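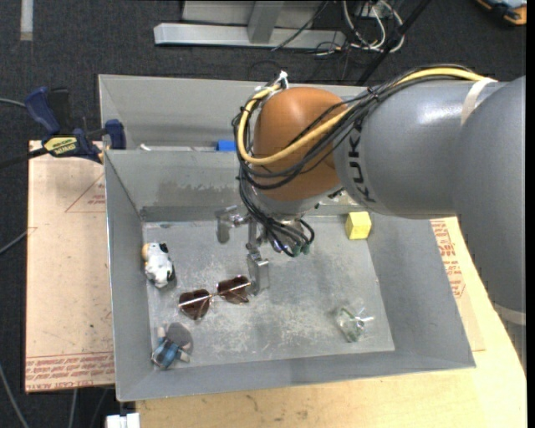 Against the Shrinking Menu

Takum reopened in November with 18 dishes. Before the summer it had 43 pages in a plastic binder, and regulars used to argue about which of them the kitchen could still cook. The new card fits on one side of stiff paper. Most of the local reviews have praised this. I think it was a mistake, and Takum is only the latest place to make it.

The case for a short menu is well known. Fewer dishes mean less waste, smaller walk-ins, faster training and steadier plates. All of that is true, and a dining room with 10 tables has to take it seriously. A cook who makes the same braise 200 times in a season will make it well.

My objection concerns what gets cut. Owners rank dishes by sales and drop the bottom of the list. At Takum that took out the bitter melon soup, both tripe plates and the salted fish rice. Noodles and fried chicken stayed. The same thing happened at Yen two years ago, and the two menus now overlap by more than half. Holtus, across the street, sells the chicken too.

Sales rank is a poor measure for a dish that three tables a week drive across town to eat. Those tables order other things. They bring parents. When the tripe goes they stop coming, and the loss shows up in the books as a general softening of weekday trade, with no line that says tripe.

Elen has handled this better. Its printed card is short, but a handwritten sheet by the register lists slow dishes on fixed days, with a day's notice for anything that needs soaking. Prep stays small and very little is thrown out. The sheet costs a pad of paper and some patience on the phone.

Takum could copy this in a week. The cooks are the same, and the recipes presumably still exist. I would start with the soup, which needs one pot and keeps overnight – and I would put the salted fish rice back on Tuesdays, at whatever price covers the fish.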